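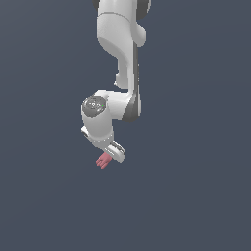

Ha-neul Cha thinks our club spends too long in the simulator and told us so at the April planning meeting. Members join to build things, the argument went, and by week six half of them have not picked up a screwdriver.

I run the Thursday group's coding side at Flestgate, so I am not neutral. I still think the simulator should come first, and for longer than it does now.

We have 27 members and one real arm. Shared out over a two-hour session, that is a few minutes each, and most of those go on waiting for somebody to fix a typo. On screen everyone has the same white arm with its pink fingers, against a plain background, and can get the elbow wrong all evening. One pair ran nearly 200 attempts at a single reach before the Jilley heat. They would have had 12 on the real one.

Cha is right about one thing. A simulated joint does what the file says, and a real one has slack in it. Our Wolde entry was written entirely on laptops and it showed — the grip closed early every time. I would fix that with a fixed bench slot for each pair in the last month, booked in advance, and leave the rest of the term alone.

The club votes on it after Easter. Screwdrivers can wait until then.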